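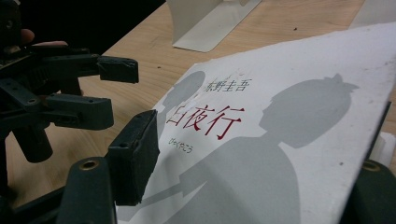 Foreign-language paperbacks: sorting and cataloguing, Tilthorpe reading room

Progress report to the Kanaan fund, second period

Last updated: August

1. Work done

The donated stock stands at 3,000 volumes, held in 70 crates. Sorting by language is finished. Cataloguing of the European languages is finished except for one crate of Portuguese titles, which was shelved with the Spanish by mistake and has to be rechecked.

The Japanese section holds 400 volumes and is now in progress. Records are entered in Premo with the title and author in the original script, followed by a romanised form. A typical entry is 白夜行 by 東野圭吾. The cover of this book carries the reading びゃくやこう in small red hiragana under the title, so the romanised title (Byakuyakō) could be entered directly. Where a cover gives no reading, the colophon is checked first and then a dictionary of names.

2. Condition

Each book is graded A to D on handling. The cover of the book above is off-white and matte, slightly grubby, with a few faint smudges and specks. Marks of this kind are graded B and do not prevent lending. Pale matte covers are wiped with a dry cloth only. Loose pages, mould or a split spine put a book in grade D, and it is set aside for a decision at the end of the period.

3. Problems

Premo sorts Japanese titles by character code, which does not give a usable shelf order. Shelf order is therefore taken from the romanised author field. Long vowels were entered in two different ways in the early records, and these are being corrected by hand.

The shelving from Bravus arrived with 7 uprights missing. Replacements are on order. Until they are fitted, the Japanese books stay in their crates, labelled by author initial.

4. Next period

Complete the Japanese records. Recheck the Portuguese crate. Fit the remaining shelving and open the section for lending. No change to the agreed budget is requested. The cost of spine labels will be shown separately in the next statement.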